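Grerance Hosted Realm Server -- Stindau Edition

Product code: GR-315
Status: available to order
Page last revised: 01/08/2020

Overview

The Stindau Edition is a hosted server package for groups that operate a private world for Grerance, the online role-playing game. It is supplied ready to run, with the world database, account system and patch service already installed. The customer is given full control of the realm rules and of the player accounts. Day-to-day care of the machine itself remains with the supplier, Cloltus.

The package is intended for established guilds, schools and clubs that have outgrown a home-run server. Smaller groups may find that the shared plan, which is listed separately, meets their needs at a lower cost.

What is supplied

Each order includes one live realm and one test realm. The test realm uses a copy of the live database taken at a time chosen by the customer, and changes made on it do not reach the live realm until they are approved in the control panel. The package supports up to 2,000 players online at once, with storage for an unlimited number of characters. Players beyond the limit are placed in a queue and admitted in order of arrival.

The following are also included:

Web control panel with separate logins for game masters and billing contacts
Daily backup of characters, guild banks, mail and auction listings
Chat logs kept for the period set by the customer
Account import tool for groups leaving another host
Þorgeirsson map pack, northern and coastal zones

The Þorgeirsson map pack is switched off when the realm is first delivered. It may be enabled at any time, but it cannot be removed once a character has been saved inside one of its zones.
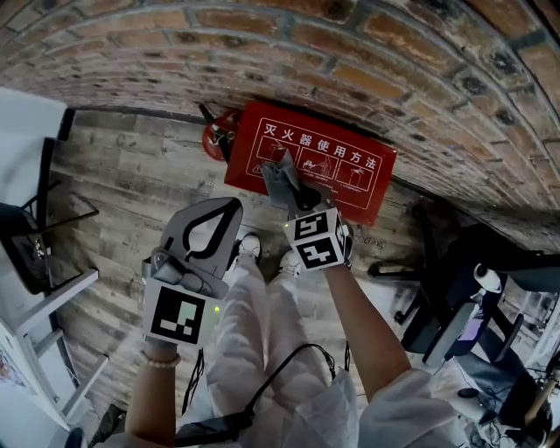

Can characters be moved to this package from an existing realm?

Characters may be moved if the old realm runs the same version of the game as the new one. Levels, equipment, gold and completed quests are carried across. Friends lists and unread mail are not.

Moves are carried out by the support desk after the customer has uploaded a full export of the old database. The old realm should be closed to players before the export is made. Where two characters share a name, the one with the earlier creation date keeps it and the other player is asked to choose again at first login.

Realm settings

Experience, loot and reputation rates can be set separately -- a realm may, for instance, keep slow levelling while raising the rate at which reputation is earned. The level cap may be lowered but not raised above that of the installed version. Player combat can be open, limited to certain zones, or by consent only.

Changes to rates take effect at the next restart. Changes to combat rules also require that notice be shown to players on the login screen for one full day beforehand.

Performance

The world database shipped with this edition contains 2,715 quests, all of which are available on first start. Dungeon and raid areas run on their own process, so that a fault in one of them does not close the open world. Restarts are normally completed within 2 minutes.

Maintenance and support

Planned maintenance is announced in the control panel and on the login screen. The yearly hardware check is held in January, and customers are offered a choice of times. Support requests should be sent through the panel by a named game master. Requests from individual players cannot be accepted -- they should be directed to the staff of the realm concerned.

Ordering

Orders are placed through the Cloltus account page. The minimum term is three months. A realm name must be given with the order and may be changed once without charge.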